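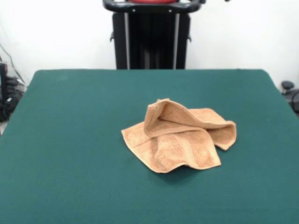 3.2 Starting configurations of the cloth

Terry cloth was chosen over flat weaves for the main set. The looped pile gives the fabric enough thickness to hold a fold above the surface, so a small hand towel placed in a heap keeps arches and flaps that a thin cotton napkin would lose within seconds. The cost is that edges are harder to find. A hem on a terry towel is narrow and close in color to the body of the cloth, and where the pile overlaps it the boundary can be read only from the change in texture.

We group starting configurations by the number of hemmed edges that can be followed from one corner to the next without interruption. A towel with all four edges exposed is treated as flat, whatever small wrinkles remain in the body. A towel with one or more edges hidden under the cloth itself is treated as crumpled. The crumpled group is divided again by whether a raised flap is present, meaning a portion of cloth that stands clear of the layer beneath it and casts a shadow into the gap. Figure 3 gives two views of a tan towel in the crumpled group on a green work surface.

The dobby border is recorded separately. This woven stripe has no loops and is stiffer than the rest of the towel, and in the Duvent towels used for this work it lies parallel to the short hem. When the stripe shows in a heap, it gives the orientation of the layer it belongs to even where the hem is out of sight. It does not give the side, as the stripe looks much the same on both faces. Annotators were told to mark the stripe only where the smoother band could be traced over a continuous length, and to leave short fragments unmarked.

The outline of a heap changes a great deal with the height of the viewpoint. From a low angle, a raised flap dominates, and the shadow beneath it separates the upper layer from the lower one. From directly overhead the same kind of fold may show as little more than a crease, and the layers must be told apart from notches and corners along the contour. 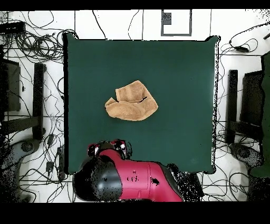 Figure 3. Crumpled tan towel on a dark green surface. Top: oblique view, with a raised, arched flap and the border stripe across the lower portion. Bottom: overhead view, with a V-shaped notch between the upper flap and the rounded lower fold.

Labels were therefore assigned from both viewpoints wherever both were available. In total, 657 configurations were labeled under the scheme of the Ruline cloth set, with 6 additional fields for the border stripe and the visible corners. A corner was counted as visible if both of the hems meeting at it could be seen. Points formed by a fold were entered as false corners. These were the most frequent source of disagreement between annotators, and over half of the disputed cases came from overhead views alone.

The Tamuno protocol starts every trial from a towel dropped from a fixed height. We did not follow it here. Dropped towels tend to land with their bulk in the middle and their corners outward, and heaps with a hem folded back over the body are rare among them. Such heaps are common on a laundry table.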